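About Taltia

Taltia is a small school that teaches adults to cook dinner. We mention dinner in particular because people ring up asking about sugar flowers and croquembouche, and we have to let them down gently. We do soup. We do rice. We do a chicken, and then what to do with the chicken the day after, and by week four we do pastry, badly at first and then less so.

We run courses of 14 weeks, one evening a week, in what used to be the showroom of a carpet shop. The carpet has gone. The sign over the back door still says Remnants, and a surprising number of students assume it is the name of the advanced class.

How we started

The school began as a supper club called Primudeo, a name that was chosen late at night and sounded better then. People came to eat, and somewhere between the main course and the pudding they would wander into the kitchen and ask how the onions had been done. The answer was always that they had been done slowly. After a couple of years of giving this answer we noticed we were enjoying it more than the serving, so we bought some more chopping boards and changed the name.

We kept the supper club's habits, though. Every class still ends with everyone sitting down to eat what they made, including the evening of the lentils, which is spoken of even now.

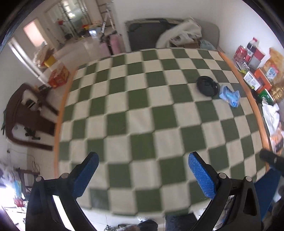 What we teach

The Plain Course is where nearly everyone begins. It assumes you own a knife and are slightly afraid of it. You will learn to chop, to season, to tell when a thing is done without cutting it open four times, and to read a recipe all the way to the bottom before turning on the oven. That last one takes longer than you would think. We have had barristers who couldn't manage it.

The Filik is our bread course, named after the oven, which was already named Filik when we bought it second-hand and would not answer to anything else. It runs hot on the left. Students are told this in the first week and rediscover it in the second. There is a waiting list, mostly made up of people who got a sourdough starter as a present and would like some help living with it.

Then there is Cooking for One, which we resisted for years on the grounds that it sounded sad. It is by some way our noisiest class. They bring wine. They have a group chat we are not allowed to join.

We don't teach children, and we don't do team-building days. We did one team-building day. The team was, if anything, taken apart.

Where to find us

We are at the top end of Mokoena Yard, past the bicycle repairers and up 5 steps. There is a ramp round the side, which is also how the potatoes get in. If you arrive early you are welcome to sit down, and you may be handed something to peel. Parking in the yard is a matter of opinion and we would rather not give ours. The 39 bus stops at the bottom of the hill and the walk up will give you an appetite.

How we do things

Nobody wears a tall hat. Aprons are lent out and come back in whatever state they come back in. We taste everything as we go, with clean spoons, and we get through a great many spoons.

We buy our vegetables from the market on the morning of the class, so the menu you were sent is best read as a statement of hope. If it promised leeks and you find yourself

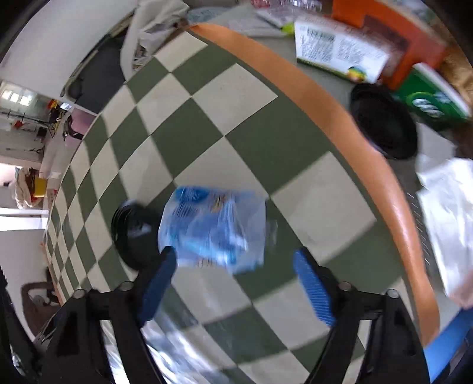 holding a turnip, please be kind to the turnip. Some of our better evenings have come out of a bad morning at the market, and one of the soups in the Plain Course exists only because there was no celery to be had that week. We have since made it with celery, to see. It was worse.

Students sometimes ask for a certificate. We don't give them out - the idea came up once and we couldn't agree on what it would certify. You do get the recipe folder, which is yours to keep and will be stuck together by the end.

Fees and booking

The Plain Course costs £300, ingredients included. The bread course costs the same and you go home with more to carry. Booking for the spring courses opens on Mon 26 February and classes start in March. If you have to miss an evening, tell us and we will put your portion in the freezer with your name on it. Please do come and get it. We are running out of freezer.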